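Rondo Animal Rescue > Funders > Progress Reports

Cat Foster and Adoption Program – September report to the Sipos Fund

2 min read

We have used 60 percent of the grant. Since the last report, 166 cats went into foster homes and 10 kittens were bottle-fed to weaning. The low-cost clinic in Jusard neutered 877 cats – more than planned, and the waiting list is still open.

Adoptions of older cats remain slow. Veronika Veres has moved the evening visiting hours to 6 p.m. and cut the fee for cats over eight. Vaccine costs went up and we expect to overspend that line slightly.
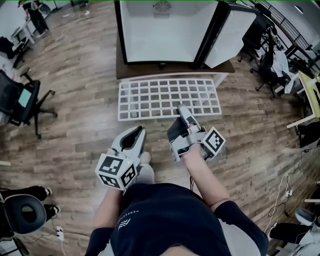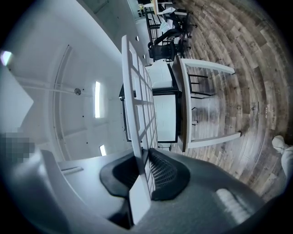
Ildikó Fülöp replied that the vaccine overspend is acceptable if it comes out of the transport line, and asked for the return rate on older cats in the next report.

Recent reports
Jusard clinic: first quarter
Fondetti dog kennels update
Foster home survey results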